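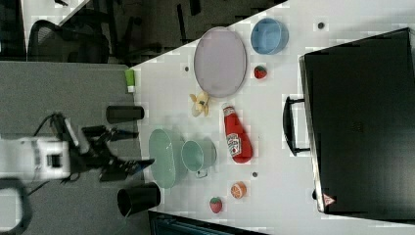 The Lending Shelf Comes of Age

February 4, 2020

Public libraries have always lent more than books, but the range of what may be borrowed has widened a great deal in recent years. In the district of Fleltlow, members may now take home a sewing machine, a set of cake tins, a telescope or a box of toys for a child's birthday, on the same card and under much the same rules as a novel. The service, known as the Lending Shelf, was opened in June with 781 items. At the last stocktake it held 1,819.

The growth has been quicker than the library service planned for. The original proposal set aside two bays in the local history room at the central branch and assumed that most loans would be of tools. Drills and sanders are indeed borrowed steadily, particularly in spring, but the greater demand has been for objects used in the home: preserving pans, carpet cleaners, folding tables, serving dishes and play sets. The local history collection has since been moved to the first floor, and the bays have become a room.

Eilidh Innes, who manages the service, attributes the pattern to the housing in the district. Much of it consists of flats with little storage, and a preserving pan used for one week of the year takes up a cupboard for the other 51. "People know exactly what they want and when they want it," she says. "Our difficulty is that a good many of them want it in the same week."

Reservations are therefore the centre of the operation. A member may book an item up to 52 weeks ahead, and the most popular objects are now held in duplicate. The booking system was supplied by Nunitz, a company better known for its work with museums, and was adapted so that each object carries its own record of loans, repairs and missing parts. Staff were at first doubtful about the time needed to keep such records. They have found them most useful in deciding what to replace and what to withdraw.

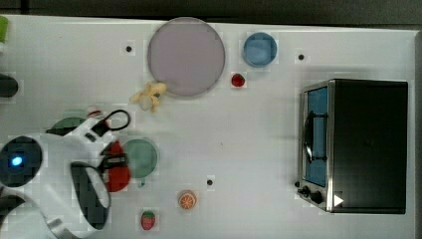 Care and inspection

Every object is checked on its return. Electrical goods are tested before they go back into stock, kitchen goods are washed, and sets are compared with the printed list kept in the lid of each box. The list was introduced after the first summer, when several board games were found to have been returned with pieces belonging to one another. A borrower who loses a small part is asked to report it and is not charged. Larger losses are dealt with under the ordinary replacement scheme, which is capped for members under 18 and for those receiving council tax support.

The library considered charging a deposit on the more costly items and decided against it. Its view, set out in the annual report, was that a deposit would discourage the households for whom borrowing was of most value. Late return has been a more frequent problem than damage, and reminders are now sent two days before an item is due.

Neighbouring districts have taken different approaches. Ayala runs its collection from a converted van which visits four villages in turn, and lends chiefly garden equipment. Haltolent, with a smaller budget, holds no stock of its own. It keeps a register of objects that residents are willing to lend to each other, and the library acts as the place of handover.
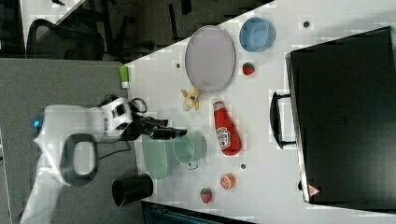 Each arrangement has its costs. The van is dear to run and must be unloaded every evening in winter, while the register depends on the goodwill of a small number of households and has been slow to spread beyond the streets nearest the library. Fleltlow's own model requires floor space, and that is likely to be the limit on its growth. The service has been told that it may not expand further within the central branch, and a proposal to place part of the collection at the leisure centre is to be considered later in the year.

In the meantime, the stock list is being reviewed. Items that have not been borrowed since opening, among them a fish kettle and three slide projectors, will be offered to other libraries. The space released will go to camping equipment, for which the waiting list is at present longer than for any other class of object. Members may suggest additions at the enquiry desk or by completing the form on the library's website.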